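Costanero build log: the bowl grasp

Most of September went into the simulation side of Costanero, the arm I am building in the back half of the garage. The printed links are still on the shelf waiting for a second coat of filler, so the control code has been running against a rendered kitchen for now. Frida Vídalín wrote the original scene loader. I replaced the collision handling and left the rest of it alone.

The task is simple to state. Pick up a bowl, hold it level, put it down somewhere else on the counter. The first controller I tried managed this in 109 of 246 runs. Nearly all of the failures were at the grasp, with a few more on release. The path planner was fine throughout, so I stopped touching it.

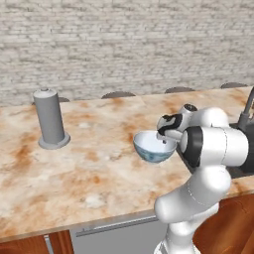 Grasp offset was the parameter I had wrong. I was measuring it from the wrist flange when the planner expected it from the fingertips, and the error showed up as fingers closing short of the bowl wall. With the offset corrected I also changed the approach, so that the fingers come down into the bowl and take hold near the rim from the inside. The blue and white bowl is a good test for this because its outer wall is rounded, and a short finger placed outside has little to close on. Clearance is checked against the bowl's lowest point, and I keep the lift small until the grip force settles. The gray cylinder at the left of the counter is a static obstacle. It has a wide base, so its collision shape is two stacked cylinders instead of one.

Contact settings took longer. At the default time step the bowl would creep along the fingers during a hold. Halving the step fixed the creep and doubled the run time, which I can live with on the desktop but not on the laptop. Grímur Briem suggested raising the friction coefficient instead. I tried it, and the bowl then stuck to one finger on release — a worse problem to have.

The config file is now 1358 lines, mostly joint limits and contact pairs. It needs splitting up before I add the second gripper. Next job is the wrist bearing on the real arm, which has play in it that the model does not.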